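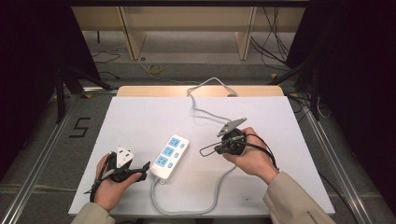 Sort your plugs before you sort your cables. I used to start at the messy end, with all the loops, and I'd give up in no time!

Now I lay the power strip flat on the table, unplug everything and take the plugs two at a time. I follow each cord back with my fingers until it's free, then wind it loosely (never tight around the plug, it strains the wire right where it goes in).

A strip with a switch for each socket is so handy – I put a bit of tape by each one and write "lamp" or "printer" on it.

Spare cords go in a shoebox, each in its own paper tube. I had 24 in mine last March, and 3 of them fit nothing I own. Out they went!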